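Guides > School Link Programme > Coordinator's Handbook > Section 3

Section 3: Setting up a pupil sponsorship

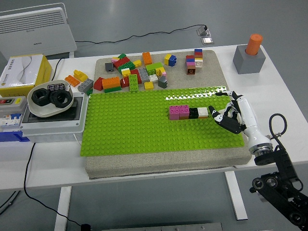
Bricks on a green baseplate.

This section is for the link coordinator at a school that wishes to sponsor one or more pupils through the Jorness Fund. It should be read before any money is collected. Schools already sponsoring a pupil should go to Section 5.

Before you begin

You will need:
- the school's link number, printed on the welcome letter
- written agreement from the head teacher
- the name of a second member of staff who can act in the coordinator's absence

3.1 Registering the sponsorship

1. Complete Form A. Enter the link number in the box at the top right.
2. State how many pupils the school wishes to sponsor. A school in its first year may sponsor up to three.
3. Tick one box only for the age group. Brothers and sisters are placed together wherever the partner school asks for this.
4. Ask the head teacher to sign the form and return it to the Brudmont office by the end of March.

Note: Forms received after March are held for the following intake. The school does not need to apply again.

3.2 Setting up payments

1. Choose monthly or yearly payment. The monthly amount is £8 for each pupil. The yearly amount is £100.
2. Arrange a standing order from the school fund, using the link number as the reference.
3. Send the first payment only when the confirmation letter has arrived.

The payment covers fees, uniform, exercise books and a midday meal. A further £25 may be given once a year towards shoes and a school bag. This is optional and is paid separately.

Caution: Do not send cash, cheques or gift cards directly to the partner school or to a family. The Fund cannot trace or replace them.

3.3 Exchanging letters

1. Collect all letters from your pupils and read each one before posting.
2. Remove surnames, home addresses, telephone numbers and any account names.
3. Place the letters in a single envelope with the cover sheet and send them to the Brudmont office.
4. Allow a full term for replies.

Caution: Photographs of your own pupils may be enclosed only where a parent or guardian has signed Form C. Keep the signed forms at school.

Small flat items such as drawings, bookmarks and stickers may be included. Parcels are not accepted at Brudmont. Larger donations go by sea with the Mathias shipment and must be listed on Form D.

3.4 Ending a sponsorship

A school that is unable to continue should give one full term's notice in writing. The Fund will meet the cost from the Prurnumwood Reserve until another sponsor is found. Please do not tell the sponsored pupil by letter; the partner school will do this.

Related sections
Section 2: Choosing a partner school
Section 4: Assemblies and fundraising days
Section 5: Renewing each year
Form D and the Mathias shipment

Comments

linkcoord_west
Can the £25 be paid in the same standing order? Our bursar would prefer one entry.

Handbook team
It needs to be a separate payment, please. Add the letter S after your link number.

Year4teacher
We posted our letters at half term and have had a lovely set back. The children want to know if they may write in felt pen.

Handbook team
Yes, felt pen is fine.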